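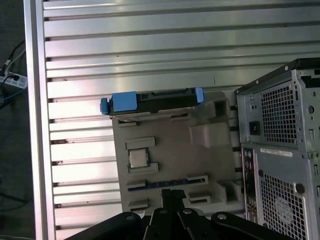
Keeping the Tovdale cell within tolerance

The assembly cell at Tovdale handles one family of parts: a hard drive in its carrier, a processor, and a card-edge strip, all placed on a molded tray laid out like a motherboard. One arm does the work with one gripper. The arm takes up most of a visitor's attention. Kirsten Bélanger, who looks after the cell, spends most of her hours on the tray.

The tray sets every position the program relies on. Corner ribs locate the processor and a pair of rails holds the strip. When the cell was commissioned in February, the tray was located once and its coordinates were typed into the program by hand. The numbers drifted as the fixture was taken off and put back. Bélanger now re-teaches the tray after every removal, touching off at two corners and then running the arm through the full sequence at 30 percent speed with no parts loaded.

The wrist camera gets its own check. Its mounting bolts are marked with paint across head and bracket, and a broken paint line means a full recalibration, a job of nearly 2 hours. Camera exposure is fixed. Bare aluminum behind the tray throws highlights that an automatic setting will chase, and the silver lid of the processor does the same on a smaller scale.

The gripper came from Folano, a small shop that cuts its linkages to order. Garnet Bouchard, who wrote the maintenance sheet, asks for the link bolts to be checked every 48 running hours. A loose link shows up first as a processor that lands slightly rotated – well before the play can be felt by hand. Fingertips are replaced in pairs. After any change of tips the tool center point is measured again, and the old value is kept in the log beside the new one.

Drive carriers cause the most stops. Their end clips flex, and a carrier picked near one end swings as it is lifted. Bouchard moved the grasp point toward the middle of the body and slowed the first part of the lift. A run of 100 picks followed, with 2 faults, both traced to a worn fingertip.

Cables are next on the list. The arm's own harness is tied at three points, and the tie nearest the wrist is left slack enough for a full turn of the last joint. Bélanger replaces that tie each month and keeps the old one in a bag with the date on it.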